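The dish room job is changing, and the pay should change with it
By Maya Kassab
Jan 28, 2018

The cafeteria at Collado serves 200 lunches a day, and every one of them ends in the dish room. I worked there for two years before I moved to scheduling. The company has since put money into a trial at Julbridge, where pairs of robot arms are being taught to handle cups and mugs. I support the trial. I don't support the way it has been presented to the people whose shifts it will touch.
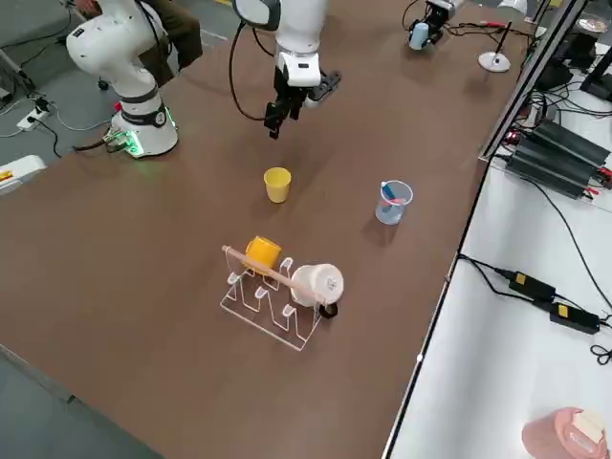 Idun Lie thinks I have this backward. Her wrists hurt every night, she told me, and if a machine wants the mugs it can have them, and we can argue about job titles later.

I take her point about wrists. But later is when these things have already been settled. When the Clarkska site automated its tray line in October, the dish crew kept their jobs and lost their hours. Those who stayed were asked to clear jams, restart equipment and write up faults, all at the old rate. That is technical work — it should be paid as technical work.
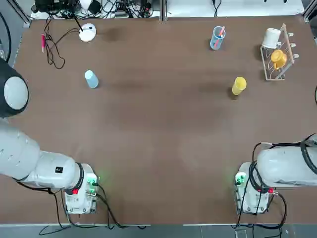 Two arms, one table: cups, mugs and a rack at the Julbridge trial.

Management talks about the arms as if they replaced a pair of hands. A dish room worker also decides what comes first, spots a chipped rim and notices when the soap is low. Somebody will still have to do all that, and will have a machine to watch as well.
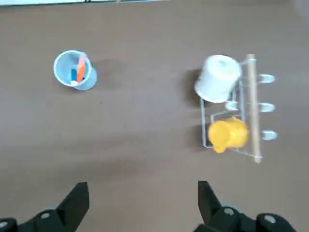
Photo: Elias Sleiman / Julbridge

My proposal is modest. Train the current crew before hiring from outside. Pay them for the 26 hours the course takes. Put the new duties in writing, with a rate beside them, before any equipment goes in. 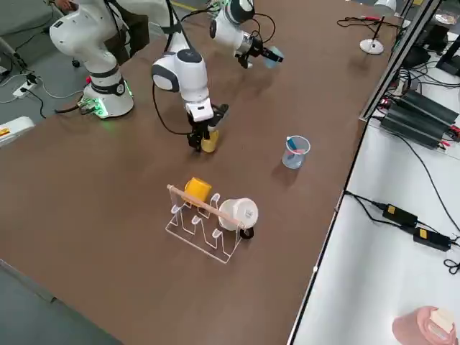 None of this would cost much next to the machines. Dindell, our parent company, has budgeted $2,000 per worker for what it calls transition. I would like to see that spent on wages and training, and I would like the crew to have a say in it before the spring schedule is posted.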